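Flaschen im Liegen: Wie wir die Getränkeschublade in unserer Teeküche neu organisiert haben
Projektbericht im Modul „Haushalt und Alltagsorganisation“, Stand: 12. Februar 2024
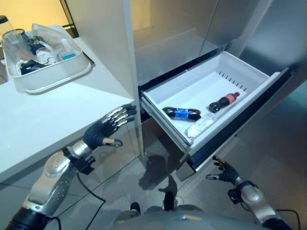 1. Worum es überhaupt ging

Ich wohne im Wohnheim Turnden, und wer da schon mal zu Besuch war, kennt unsere Küche. Großer Edelstahlkühlschrank, viel zu viele Leute, und unten die Schublade, in der irgendwann alles gelandet ist, was oben keinen Platz mehr hatte (Salat neben Limo neben einer halben Zwiebel ohne Folie, ihr versteht schon). Als wir im Seminar ein Thema aus dem eigenen Alltag suchen sollten, war für mich sofort klar, dass ich über diese Schublade schreibe. Meine Betreuung war erst skeptisch, ob das für einen ganzen Bericht reicht. Es reicht locker!

Meine Frage war ziemlich simpel: Kommt unser Stockwerk besser zurecht, wenn die untere Schublade nur noch für Getränke da ist und die Flaschen darin liegen? Vorher standen Flaschen meistens in der Tür, und die Tür war ständig überladen. Wenn man sie mit Schwung aufgemacht hat, klapperte alles, und einmal ist mir eine volle Saftflasche direkt vor die Füße gefallen.

2. Wie ich vorgegangen bin

Zuerst habe ich einen Zettel an den Kühlschrank gehängt und gefragt, was die Leute am meisten nervt. Der Zettel hing 14 Tage und war am Ende auf beiden Seiten vollgekritzelt. Ganz oben standen die überfüllte Tür und der Geruch aus der Schublade. Dass Sachen verschwinden, stand auch drauf, aber das Problem löst man mit einer Schublade eher nicht.

Danach habe ich ausgeräumt. Alles raus, Schublade herausgenommen, mit warmem Wasser und etwas Spülmittel ausgewischt und gut trocknen lassen. Das hat länger gedauert als gedacht, vor allem wegen der kleinen Schlitze hinten an der Innenwand. Mit dem Lappen kommt man da kaum hinein, ich habe am Ende eine alte Zahnbürste genommen. Der Innenraum ist aus weißem Kunststoff, da sieht man wirklich jeden Krümel – nervig beim Putzen, aber im Nachhinein ganz praktisch, weil man sofort merkt, wenn was ausgelaufen ist.

Dann kamen die Regeln. Ich wollte möglichst wenige, sonst liest sie keiner:
Nur verschlossene Flaschen, Deckel richtig fest.
Flaschen hinlegen, nicht stapeln.
Kein Gemüse, kein Käse, keine offenen Packungen.
Wer etwas verschüttet, wischt es gleich weg.

3. Liegen oder stehen?

Über diesen Punkt haben wir im Flur am meisten diskutiert. Zum Stehen ist unsere Schublade für die großen Flaschen zu niedrig, also blieb eigentlich nur Liegen. Quer, längs oder schräg durfte sich jeder aussuchen. In der Praxis liegt fast alles schräg, auch auf dem Foto: die kleine dunkle Flasche mit dem blauen Etikett mitten auf dem Boden, die Cola weiter hinten, das Wasser vorne an der Kante. Ich hatte mir das ordentlicher vorgestellt, so schön in Reihen. Aber solange wenig drin ist, stört es überhaupt nicht, und man erkennt auf einen Blick, was man greift.

Schwieriger wird es, wenn nach dem Einkauf alle gleichzeitig einräumen wollen. Dann rollen die Flaschen beim Aufziehen gegeneinander. Ich habe es mit einem gefalteten Geschirrtuch als Unterlage probiert. Das Rollen wurde besser, aber das Tuch war ständig feucht und roch nach kurzer Zeit muffig, also flog es wieder raus. Eine Mitbewohnerin hat einen Einsatz mit Mulden vorgeschlagen, den man aus Pappe basteln könnte. Die Idee finde ich super, nur wird Pappe im Kühlschrank eben auch weich.

4. Die Arbeitsfläche nebenan

Das gehörte erst gar nicht zum Projekt, hat sich dann aber aufgedrängt. Neben dem Kühlschrank ist die weiße Arbeitsplatte, und jeder, der etwas aus der Schublade holt, stellt erst mal irgendwas dort ab. Deshalb gibt es jetzt ein weißes Tablett mit hohem Rand für den ganzen Kleinkram. Ein Glas mit Deckel, ein kleiner durchsichtiger Becher, eine Plastiktüte, ein Kabel – schön ist das nicht, aber es liegt wenigstens beieinander. Darunter kommt eine hellgraue Matte, und zum Abwischen hebt man einfach alles zusammen hoch.

Eigentlich müsste man dem Tablett ein eigenes Projekt widmen. Ich habe gemerkt, dass es sich genauso verhält wie früher die Schublade: Was keinen festen Platz hat, wandert dorthin und bleibt. Im April will ich es zusammen mit den anderen einmal komplett ausleeren.

5. Was die Leute dazu sagen

Zum Schluss habe ich einen kurzen Fragebogen herumgegeben, und 27 Leute aus dem Haus haben ihn ausgefüllt (manche benutzen unsere Küche mit, obwohl sie ein Stockwerk tiefer wohnen). 74 Prozent wollen die Getränkeschublade behalten. Die übrigen hätten lieber wieder Platz fürs Gemüse, was ich verstehen kann, denn das liegt jetzt im mittleren Fach und trocknet dort schneller aus. Da muss noch eine geschlossene Dose her.

Die Tür geht seitdem viel leichter auf, das war der häufigste Kommentar. Und zwei haben geschrieben, dass sie jetzt mehr Wasser trinken, weil immer welches kalt liegt. Ob das wirklich an der Schublade liegt, kann ich mit so einem kleinen Fragebogen natürlich nicht belegen.

6. Was ich anders machen würde

Ich hätte vorher Fotos machen sollen, vom alten Zustand gibt es nämlich kein einziges. Außerdem würde ich die Regeln gleich laminieren, mein erster Zettel war nach kurzer Zeit wellig und unlesbar. Im Wohnheim Satden haben sie wohl einen ähnlichen Kühlschrank, und ich würde gerne mal schauen, wie die das lösen. Die Vorlage für den Fragebogen hänge ich dem Bericht an, die Regeln kleben weiterhin außen am Kühlschrank.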